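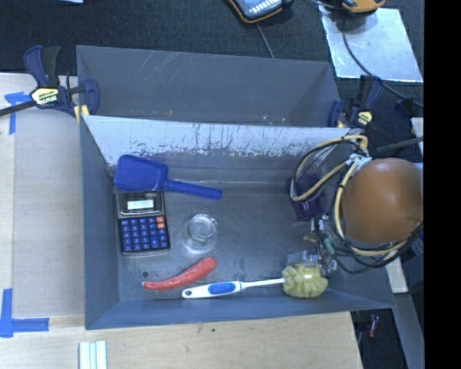 Drosance cell

The Drosance cell is a bench-mounted robotic bin-picking station operated at the Plekotow laboratory of Thoroddsen, a Canadian maker of materials-handling equipment. It consists of a single articulated arm, a two-compartment grey sheet bin, an interchangeable end section with gripper, and a wood-topped bench. The cell is used to evaluate grasping of mixed household articles. Its mechanical layout and maintenance schedule were drawn up by Birthe Thygesen and are recorded in the Dremden service manual, named after the building in which the cell was first assembled.

Bin and mounting

The bin is open at the top and has slanted walls, which steer objects toward the floor and reduce the number that come to rest flat against a vertical face. A sloping divider separates a narrow rear compartment from the larger front one. In normal operation the front compartment is loaded and the rear is kept as a drop zone.

The bin is not bolted to the bench. It is held at its two rear corners by bar clamps with padded jaws, so that it can be lifted out for cleaning or replaced with one of different depth. Irwin clamps are in use. The manual requires the jaw pads to bear fully on the corner of the bin before the handles are tightened. Clamp bars are directed outward, clear of the bin opening, and the one on the arm side is angled to leave room for the wrist at its lowest position.

Blue tape on the bench marks reference positions. After any removal of the bin, the technician returns it to its marks, tightens the left clamp first, then the right, and runs the corner-touch routine. If the measured offset exceeds 3 mm at any corner, the bin is reseated and the routine repeated. Tape that has lifted is replaced before the bin is disturbed.

Coating wear

The coated surfaces are consumable. Wear is concentrated on the divider, particularly along its lower edge, where fingertips and rigid objects strike the slope during low approaches. Early damage takes the form of vertical scratches. Continued contact produces chipping and eventually ragged patches where the coating has flaked away.

Cosmetic wear is tolerated. Recoating is called for when loose flakes can be raised with a plastic scraper, or when the contrast between bare and coated areas begins to produce false edges in the depth and colour data. The divider is inspected every 3000 picks. Touch-up paint is not permitted on the floor of the bin, as the difference in gloss has proved more troublesome than the original damage.

Cable dressing

The cables serving the end section run outside the arm in free loops and are gathered with ties near the wrist. The loops must be long enough to allow full rotation of the last joint and short enough to stay off the bin floor. The bundle is checked weekly as follows.

Jog the wrist to both rotation limits at low speed and watch for tension at the connectors.
Lower the gripper to its minimum height at the front wall and confirm that no loop catches on the bin or on a clamp handle.
Replace any tie that has slipped. Ties are drawn snug by hand and are not tensioned with a tool.
Inspect thin conductors at the point where they leave the heavier tubing.

Most unplanned stops recorded for the cell have originated in the cabling. A revision issued in January 2018 moved the tie point closer to the wrist, and the interval between cable replacements rose to almost 7 months.

Test load

The working load is a mixed set chosen for differences in stiffness, outline and optical behaviour. A typical set includes a plastic scoop, a desktop calculator, a dish brush and a clear glass container. Transparent and glossy articles are retained in the set despite poor depth returns. Glass is examined for chips at the rim before each shift and discarded if any are found. Articles are placed by hand with the arm in its parked state and the enable switch released.

Gripper service

The gripper is removed with the arm parked over the bench. Connectors are separated before the mounting screws are loosened, and the free ends are capped. Fingers are wiped with isopropyl alcohol and checked for play; a pair is exchanged when lateral movement at the tip can be felt. After refitting, 3 empty open-and-close cycles are run at reduced force, followed by the corner-touch routine. The entry in the cell log gives the serial number of the fingers, the pick count and the technician's initials.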